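Fil. J'ai voulu transférer mes notes d'un vieux téléphone à clavier vers un téléphone neuf. Je pensais y passer la pause café. 1/

Au départ : un Polat coulissant, écran grand comme un timbre, et 2 626 notes dans Indik, l'appli livrée avec. Des listes de courses, des débuts de romans, des codes de portails d'immeubles où je ne vais plus. 2/

Indik sait exporter. C'est écrit dans le menu : « Exporter ». On appuie, et l'appli demande vers quel PC à port infrarouge. 3/

J'ai donc installé Wurkik, qui promet de « libérer vos données ». Version gratuite : 200 notes libérées. Les autres restent en détention jusqu'à l'abonnement. 4/

Je paie. Wurkik me félicite, redémarre, et réclame un câble que Polat a dû fabriquer un mardi gras, vu la forme de la prise. J'en ai retrouvé un dans un tiroir, entre deux chargeurs de modèles que je n'ai jamais eus. 5/

Premier essai : 800 notes passent, puis le Polat se met en veille pour économiser sa batterie. Réflexe admirable, à son âge. 6/

Deuxième essai, en appuyant sur une touche toutes les trente secondes. J'ai fini un podcast entier sur les routes romaines, le pouce sur la touche Étoile. Tout passe. 7/

Enfin, tout. Les accents sont devenus des points d'interrogation. « Acheter du caf? ». « Rappeler la mairie, urgent, tr?s f?ch?e ». On dirait que mon moi d'il y a quinze ans doutait de chaque voyelle. 8/

Et 700 notes sont en double. Je les trie à la main, le soir, avec la rigueur d'un archiviste et le rendement d'un chat. 9/

Le support de Wurkik, installé à Prikthorpe d'après la signature, m'a répondu à 4 h du matin : « Avez-vous essayé sans les accents ? » J'ai relu plusieurs fois. Je vais leur écrire en majuscules, pour voir. 10/

Entre-temps, j'ai repris le Polat pour une note rapide. Sept secondes, touches qui claquent, pas un seul bandeau me proposant de résumer ma liste de courses. Le neuf, lui, voulait d'abord une mise à jour. 11/

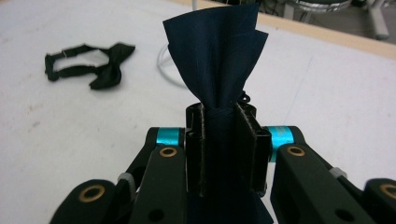
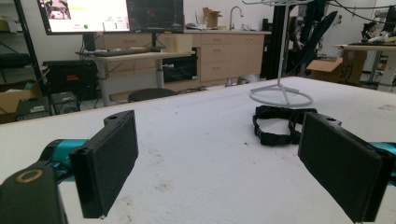
Tissu bleu marine d'abord, table blanche ensuite.

Donc j'ai maintenant deux téléphones, deux jeux de notes, et un abonnement Wurkik jusqu'en novembre. Si quelqu'un a un script qui remet les accents, ma messagerie est ouverte. 12/12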